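Seralura Twin-Arm Bench

Equipment home / Shared equipment / Automation bay / Seralura

Status: available to inducted members
Location: automation bay, Kulkarni Workshop
Equipment number: 641
Induction: required, with refresher after a long absence
Contact: Rosemarie Wiegand, equipment lead

Overview

The Seralura is a bench-mounted workcell with two robot arms on a common rail, designed and built by members of the Kulkarni Workshop. It is intended for light handling tasks carried out at table height, and is used chiefly for trials in packing, sorting and tidying with ordinary household goods. Members may book it for their own projects or join the standing group that maintains and develops it.

The bench was assembled from stock parts wherever possible. The aluminium profile and corner brackets were supplied by Justlow and cut to length in the metal room. The arms were bought as kits and put together by members over one winter. The control software, known as Olteo, was written in the workshop and is kept on the shared drive with its manual. Full drawings are held with the manual and may be copied by any member who wishes to build a similar bench at home.

Construction

The enclosure is an open-fronted box of silver aluminium extrusion. Upright posts stand at the back corners, with a crossbar between them. The back and both sides are closed in with panels and finished in a pale grey leaf-patterned wallpaper. The first version had bare white panels, which the group found tiring to look at over a long session and too bright under the bay lights. The paper may be replaced by any group wishing to test against a different background, provided the panels are returned to their usual finish afterwards.

The work surface is marble, reddish-brown with paler veins. It is heavy enough to stay put when the arms stop suddenly, and it wipes clean. It is also hard and cold, and it will chip a dropped cup. Members working with ceramics or glass are asked to lay something soft on it first. The surface must not be used for cutting, soldering or gluing.

The arms stand on black mounting brackets fixed to an aluminium rail that runs along the front edge. The mountings can be moved along the grooves of the rail once their bolts are loosened. The usual distance between them is 600 mm, and the saved positions in Olteo assume that figure. Any member who moves a mounting must either return it to 600 mm or record the new distance in the bench book and clear the saved positions.

Each arm has white link covers and black joints and ends in a black gripper. Cabling is carried in black corrugated conduit and tied along the arm with white cable ties. The loop left in the conduit is deliberate. An earlier arrangement with the conduit pulled tight wore through at the elbow, and ties should on no account be tightened to make the run look neater.

Small circuit boards are fixed beneath the rail near the base of each arm. The slotted panel below them is the ventilation panel and should be kept clear. Tools are not to be stood against it.

Side fittings

A clear plastic tray hangs on the left wall and a white wire mesh basket on the right. Both serve as places for an arm to fetch from or put away into. The tray is set at a slant so that its contents can be reached from the middle of the bench. The basket is held on with cable ties and may be taken down by snipping them; fresh ties are in the drawer marked FIXINGS.

The maximum load for either fitting is 245 g. The basket has been loaded beyond this in the past without harm, but the tray bracket has not, and the lower figure has been adopted for both.

Typical use: wrapping and packing

The task most often set up at present is wrapping small goods in bubble wrap. It was chosen by the standing group as a fair test of two arms working together, as one must steady the item or the sheet while the other handles the loose end. Soft film is difficult material for a gripper. It slides and springs back, and it reflects the light in a way that makes its edges hard to find from a camera. 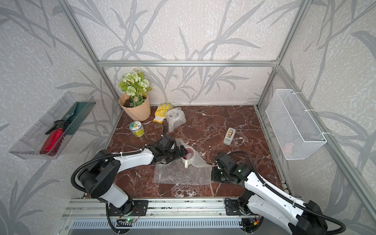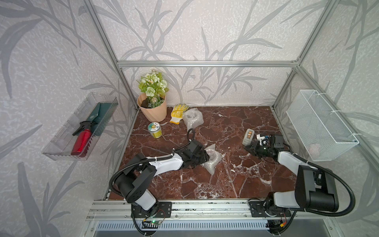

Seralura with bubble wrap and test goods on the work surface.

Members setting up the wrapping task should work from the goods box kept in the cupboard beside the bay. It holds mugs, jars, gloves and other objects of mixed shape and stiffness, together with a stock of wrap cut into sheets and pouches. Sheets that have lost their spring should be put in the soft plastics sack and replaced from the roll. Goods brought from home are welcome if they are clean and of no particular value. The workshop does not replace items broken by the arms.

Where a trial involves a filled cup or bottle, the quantity should be kept small and a towel kept within reach. Liquid must be wiped from the rail at once, including the grooves. The circuit boards below the rail are not sealed.

Items unrelated to the task may be left on the bench to make the setting more like a real table. Groups are asked to note them in the bench book. A run carried out on a cluttered surface cannot be compared with one carried out on a clear surface, and several early results had to be set aside for want of this note.

Methods of control

The bench may be run in either of the following ways.

Hand guiding. The operator moves a pair of small lead arms on a separate stand and the bench arms follow. This is the method taught at induction. It suits new tasks, and it is the only method permitted for goods that could break into sharp pieces.

Stored routine. Olteo repeats a sequence saved earlier. Speed is limited in the settings file and the limit may not be raised without the agreement of the equipment lead. A routine must be watched from start to finish by an inducted member standing within reach of the stop button.

Olteo saves a record of joint positions and camera pictures for every run. Records are kept on the bench computer until it is full, whereupon the oldest are removed. Members wishing to keep their work should copy it to their own storage at the end of the session.

Specification

Arms: two, rail mounted
Distance between mountings: 600 mm, adjustable
Gripper: black, opening and closing under software control
Largest load per side fitting: 245 g
Work surface: marble, 19 mm thick
Frame: aluminium extrusion with corner brackets
Control software: Olteo, current workshop release
Supply: single wall socket, through the bay isolator
Stop button: front of stand, right-hand side

Booking

The Seralura is booked through the members' page in the same way as the laser cutter and the lathe. Sessions are by the half day. The bay is shared with the electronics benches, and members are asked to keep their belongings on their own side of the line.

Two members may share a session where one is operating and the other is learning. Larger parties, including school visits, should be arranged with Rosemarie Wiegand beforehand so that the second stop button can be plugged in. Children may use the hand guiding stand if an inducted adult is beside them throughout.

There is no charge for the bench itself. Bubble wrap and cable ties are paid for from the consumables fund, to which users are invited to contribute by way of the tin on the cupboard.

Before starting

Read the last entry in the bench book.
Check that both conduits are whole and hang freely.
Clear the ventilation panel.
Switch on at the bay isolator, then at the stand. Wait for the boards to show their green lights.
Send both arms to the rest position and watch them arrive. An arm that stops short should be switched off and reported.
Test the stop button.

After use

Return both arms to rest before switching off. The joints are not braked, and an arm left raised will drop when power is removed. Put goods back in the box, wipe the work surface with a damp cloth and write up the session. Spray cleaners should not be used inside the enclosure.

Known faults and current work

The left gripper has a little play in one finger. It does not affect the holding of firm objects but can be felt when pinching film. A replacement part has been printed and is to be fitted in June, during which the bench will be out of use for one session.

The crossbar brackets work loose with heavy use. The correct key hangs on the back of the stand and any member may tighten them. Thread lock has been tried and is not to be applied again, as it marked the profile.

Glare from the bay lights remains a difficulty for tasks with clear plastic. A diffuser has been proposed. Members with a view on the matter, or with a suitable sheet of opal acrylic to spare, are asked to write to the equipment lead.

Building a similar bench

The drawings give every cut length and hole position for the frame. Members building at home are advised to make the rail first and to check that it lies flat before fixing anything to it. A stone surface is not essential. A well-supported kitchen worktop offcut has served in one member's garage for over a year, although the frame needed to be screwed down to the bench beneath.

The Olteo manual includes a chapter on first set-up. Questions arising from a home build may be brought to the open evening, and parts may be cut in the metal room at the usual rate. Arms should be brought in only with their power supplies labelled, and must be tested for electrical safety before being connected in the bay.

Related equipment

Hand guiding stand (booked with the Seralura)
Small-parts 3D printer
Electronics bench, left and right
Metal room: profile saw and drill press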